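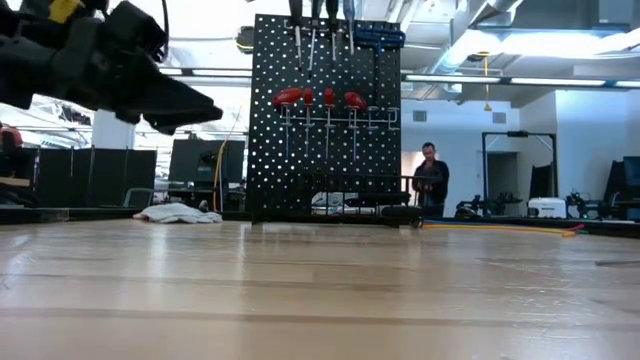
Wie lernt ein Roboter, was er tun soll?

Eine Schublade aufmachen, einen Schraubenzieher an den Haken hängen, ein Handtuch falten: Für dich ist das leicht. Du hast es oft bei anderen gesehen und dann selbst probiert. Ein Roboter kann am Anfang nichts davon. Er hat Motoren, Gelenke und meistens eine oder mehrere Kameras, aber er weiß nicht, wozu ein Haken gut ist.

Früher haben Menschen jede Bewegung einzeln in den Computer geschrieben. Das sah ungefähr so aus: Arm nach links, Arm nach unten, Greifer zu. In Fabriken wird das immer noch gemacht, und dort klappt es gut, wenn jedes Teil genau an derselben Stelle liegt. Auf einem Schreibtisch oder einer Werkbank liegt aber fast nie etwas an derselben Stelle. Deshalb zeigt man dem Roboter die Aufgabe lieber.

Zeigen mit der Hand

Beim ersten Weg fasst ein Mensch den Roboterarm an und führt ihn. Die Motoren geben dabei nach, damit sich der Arm leicht bewegen lässt. Das ist so, wie wenn dir jemand beim Schreibenlernen die Hand führt. Der Computer merkt sich währenddessen, wie weit jedes Gelenk gebeugt ist, und zwar viele Male in jeder Sekunde. Danach kann der Arm dieselbe Bewegung allein wiederholen.

Dieser Weg hat einen Nachteil. Wer den Arm führt, steht oft direkt daneben, und die Kameras sehen dann auch die Hände des Menschen. Später, wenn der Roboter allein arbeitet, sind keine Hände mehr da. Das kann ihn durcheinanderbringen.

Zeigen mit der Fernsteuerung

Beim zweiten Weg bleibt der Mensch ein Stück entfernt und steuert den Roboter. Dafür gibt es verschiedene Geräte. Manche sehen aus wie die Steuerung einer Spielkonsole. Andere sind selbst kleine Arme: Bewegt der Mensch den kleinen Arm, macht der große Arm dasselbe. Das Fachwort dafür heißt Teleoperation. „Tele“ kommt aus dem Griechischen und bedeutet „fern“, wie in Telefon.

Das Steuern muss man üben. Mit dem eigenen Finger spürst du sofort, ob du etwas berührst. Bei vielen Fernsteuerungen spürt man nichts und muss genau hinschauen. Wer neu anfängt, greift oft daneben oder stößt Dinge um. Mit zwei Armen wird es noch schwieriger, denn sie dürfen nicht zusammenstoßen.

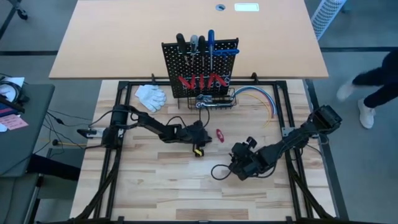 Für viele Aufgaben braucht man trotzdem zwei Arme. Probier einmal, eine Flasche mit nur einer Hand aufzuschrauben. Eine Hand hält fest, die andere dreht. Auch ein Roboter kann mit einem Arm etwas halten und es mit dem anderen bearbeiten oder weitergeben.

Was wird aufgenommen?

Jedes Mal, wenn die Aufgabe einmal von Anfang bis Ende gezeigt wird, entsteht eine Aufnahme. Man nennt sie Demonstration, das heißt Vorführung. Darin stecken die Bilder der Kameras, die Stellung der Gelenke und die Angabe, ob der Greifer offen oder geschlossen war.

Eine einzige Vorführung reicht meistens nicht. Nehmen wir an, ein Roboter soll einen Schraubenzieher aufhängen, und er hat das nur einmal gesehen. Liegt der Schraubenzieher beim nächsten Mal ein kleines Stück weiter rechts, greift der Roboter vielleicht in die Luft. Darum macht man zum Beispiel 100 Vorführungen und legt das Werkzeug jedes Mal etwas anders hin. Bei schwierigen Aufgaben können es auch 517 sein oder noch viel mehr.

Aus den Aufnahmen lernt dann ein Computerprogramm. Es sucht nach Mustern: Wenn die Kamera dies zeigt, hat sich der Arm so bewegt. Das Lernen kann viele Stunden dauern. Fachleute sagen dazu Imitationslernen, also Lernen durch Nachmachen.

Darf man dabei Fehler machen?

Ja. Misslungene Vorführungen werden oft gelöscht oder extra gekennzeichnet, damit der Roboter sie nicht nachmacht. Kleine Fehler, die der Mensch gleich wieder ausbessert, sind dagegen nützlich. Rutscht etwas aus dem Greifer und wird noch einmal aufgehoben, dann lernt der Roboter auch das Aufheben.

Wörter zum Merken

Greifer: die „Hand“ des Roboters. Viele Greifer haben nur 2 Finger.
Gelenk: eine Stelle, an der sich der Arm beugt oder dreht.
Demonstration: eine Vorführung, die aufgenommen wird.
Teleoperation: das Steuern aus der Entfernung.

Zum Ausprobieren

Verbinde einem anderen Kind die Augen und stelle einen Becher auf den Tisch. Jetzt sagst du an, wohin die Hand soll, bis der Becher gegriffen ist. Danach führst du die Hand, ohne zu sprechen. Stoppt bei beiden Versuchen die Zeit und vergleicht.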